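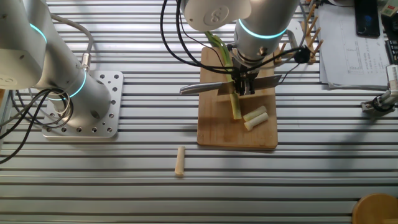

What does automation change for the people who work in a preparation kitchen? Mostly it takes over the repeated cutting, and the staff spend more of the shift on loading, checking and cleaning.

Automated vegetable cutting at Darnivside

The Darnivside kitchen, run by the catering firm Custum, began a trial of robot cutting in October. The control software is named Skulon. Before the trial, each worker cut by hand for most of the shift - often the same vegetable for hours. 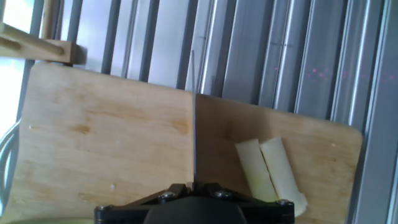
Knife blade over the cutting board, with two cut pieces to its right.

Under the present rules, 2 workers share one station. One brings the vegetables and takes away the cut pieces, the other watches the cutting and can stop it at any time. New staff receive 14 hours of training, and they still learn to cut by hand.

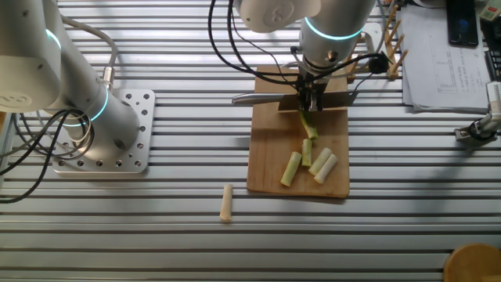
Opinions among the staff are mixed. Some report less pain in the wrist and the shoulder. Others find that watching is more tiring than cutting, and they worry their skill will become weaker. Custum has promised that no position will be removed during the trial. A similar plan for the Villanueva kitchen, with 40 employees, is under discussion.

Last updated: 9 Nov 2023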